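How does a washing machine get your socks clean?

Have you ever sat on the floor and watched the washing go round and round? It is better than television some days! But what is really going on in there?

Let's start with the door, before any clothes go in. The big round part in the middle is a see-through bowl, and it bulges so that the clothes stay inside the drum and don't get squashed against the rubber ring. 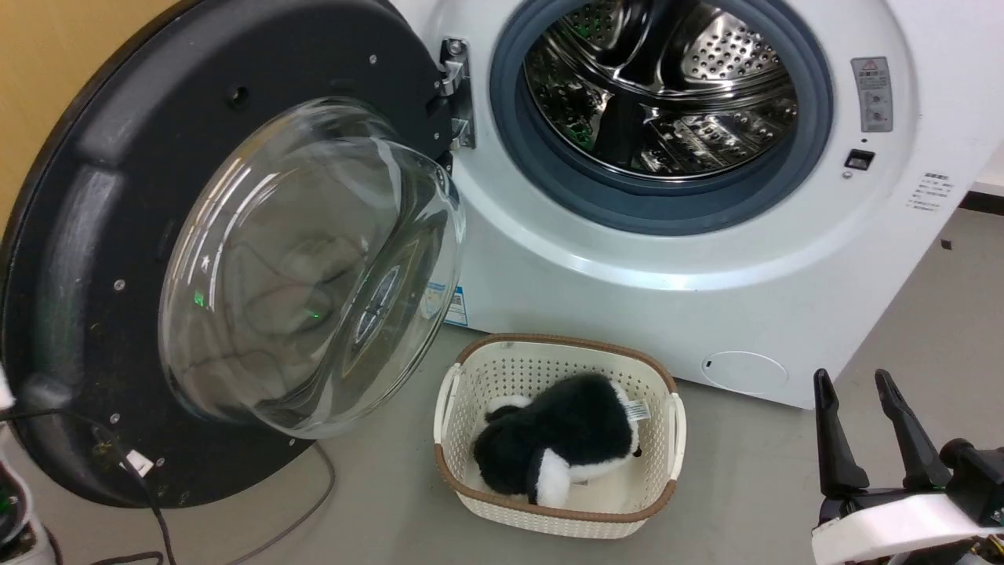
Door wide open! Can you find the little holes in the shiny drum?

Those holes are very important – they let the soapy water in, and later they let it out again. The raised bumps inside, called baffles, lift your clothes up and drop them back down with a splosh,
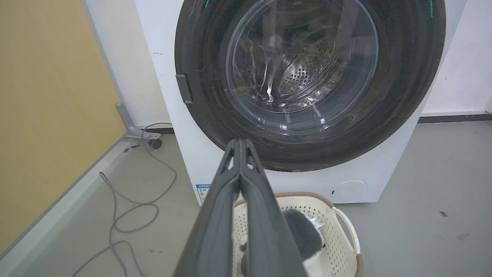

and they do that over and over until the mud and the jam let go. Then comes the noisy bit, the spin, when the drum may whirl 900 times in a single minute and fling the water out through the holes. Next time a wash is on, put your ear near the kitchen door and see if you can hear it speeding up.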